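Arorcombe gripper sessions – pre-run inspection checklist, with my comments
March 7, 2020

I've been through this list enough times now that I'm writing my notes right into it. Tick the line, read the comment if you want it. Everything refers to the hand-held grippers we use for home demonstrations, not the bench arm at Vinard, which has its own sheet (and its own problems).

1. Finger pads seated, no lifting at the corners – OK
Pushed each one with a thumb. One pad on the spare unit was peeling, so I swapped it and bagged the old one.

2. Pivot screws snug – OK after adjustment
Quarter turn on the left. Please don't crank these! If the jaw drags when you let go of the trigger, you've gone too far.

3. Jaws open and close through full travel, 30 cycles – OK
Boring, do it anyway. I do mine while the laptop boots.

4. Pinch points – COMMENT
The gap between bracket and arm will find your sleeve. Roll up your cuffs, take off bracelets. I got my sweater in there in February and I'm still annoyed about it.

5. Lens clean, mount tight – OK
Microfiber only. Somebody used a paper towel and I could tell.

6. Battery not swollen, not hot after charging – OK

7. Wrist strap on – FAIL, fixed
It was in the case and on nobody's wrist. The gripper is heavier than it feels in the first five minutes, and by the end of a session your grip is tired.

8. Walking path clear – OK
Shoes, cords, the dog. Look down before you start, you won't look down later.

9. Soft surfaces – OK with comment
Beds and couches are allowed again as of this round. Keep the tips high on the way in and come down slow, or the fabric bunches up between the pads and you end up dragging the whole pile toward you. Small packages are fine. Glass jars stay toward the back and are not a target on a bed, please.

10. Hand speed – FAIL on review, see below

OK so this is the one I want everybody to read. We went back over the Curimville batch, 474 demonstrations, and tried training on it two ways: 200 picked at random, and 200 picked for slow, steady hands. Same settings, same test objects. The steady set gave us a policy that lined up on the package before closing, pretty consistently. The random set overshot a lot and closed on air.

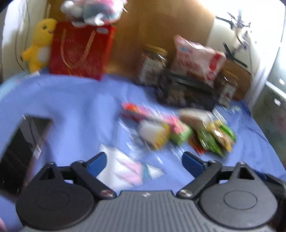
Streaky footage like that is what the Lumenta script is supposed to flag, and it does catch most of it if you leave the threshold alone. My feeling is that we're swinging the gripper between objects like we're late for a bus – fine for us, useless for tracking. It's a safety thing too, with a hard tool near your other hand.

New rule until I say otherwise: pause for one full breath before each reach, and another after the release.

I'm not calling the result final. It's one batch and one set of test objects, and I'd like to see it repeated with different people holding the gripper.

11. Stop word agreed with anyone else in the room – OK
Ours is "park."

12. Gripper back in case, trigger lock on – OK

Open items: order more pads, recheck item 2 on the spare, rerun item 10 after the next session.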